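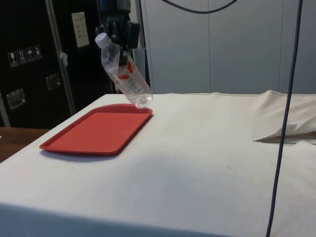 I want to write a few posts about lockout/tagout, from the side of a person who does it every week. I am a maintenance planner at Prenside, we make paper cups and lids. English is my third language, so please be patient with me. 1/11

In January we had a near miss on the old Vaněk press. A fitter locked the main electrical switch, tried the start button, nothing moved, so he put his hands inside. The air line was still open. The clamp closed a few centimeters from his fingers. He was not hurt. 2/11

His lock was correct. His tag was correct, with name and phone extension. The procedure on the machine was the problem. It listed one energy source and this press has 3: electricity, compressed air, and a heavy upper plate which can fall by its own weight. 3/11

After this Kayode Olaniyan and I checked all the written procedures in the building. We have 108 machines with a lockout sheet. On 70 of them the sheet agreed with the machine. For the others something was missing or had been moved. Mostly air valves. 4/11

How does it happen? Somebody installs a new valve or changes a pipe, the job is finished, and the sheet stays as before. Our change form had a box for drawings and a box for spare parts. It had no box for the lockout sheet. Now it has one, and I do not close the work order if the box is blank. 5/11

About stored energy. Closing the valve is only half of the work. The air which is already in the cylinder stays there until you let it out. We replaced the plain ball valves on the presses with the type that vents the downstream side when you close it, and that takes a padlock. Please look at yours, many look the same from two meters away. 6/11

The heavy plate now gets a steel safety block under it before anybody reaches in. The block hangs on a chain beside the guard door. Before, it was kept in the tool room, and you can imagine how often it made the trip. 7/11

One thing I had wrong for years. I believed that pressing the start button was the full test. It tests the electrical part, and on some machines not even that, if a guard door is open and the interlock stops the start anyway. We now write the test for each source on its own line: button, gauge at zero, block in place. 8/11

Shift change was the other weak place. People took off their lock at 2 p.m. and the next person put his on ten minutes later. In those ten minutes the machine belonged to no one. Now the incoming fitter puts his lock on first, and after that the outgoing one removes his. Ifeanyi Ajayi made this rule and he stands there himself to look at it. 9/11

Somebody will ask about old buildings. Ours is from 1927 and some pipes go through walls to places where I have never been. We walked every air line with chalk and a flashlight. It was slow and dirty work, and we found two valves with a handle that was not connected to anything. 10/11

If you do your yearly check, take the sheet to the machine and let the fitter read it aloud while you point at each valve. Do it with the person who really works there, on night shift also. I am still rewriting our last sheets, the lid line is the hardest. Questions are welcome, I answer in the evening. 11/11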